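We arrived at the Clarnby open day at two in the afternoon, when the queue for the bread ovens was already long. Divina Lagman, who bakes there six days a week, let us taste the rye loaf and told us how she feeds the starter. She uses 500 grams of flour for each feeding. I wrote this down carefully, as mine at home is always too weak. 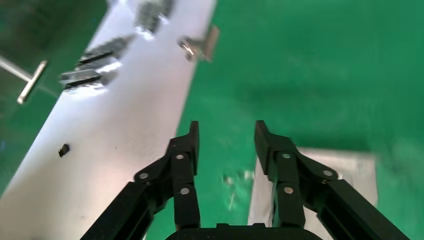

After the tasting we went upstairs to hear Santosh Jaiswal speak on old wheat varieties. His talk was a little fast for me, but the questions were good. One lady asked if stone milling changes the taste, and he answered with much patience. I bought two loaves before the bus left. The next open day is in October.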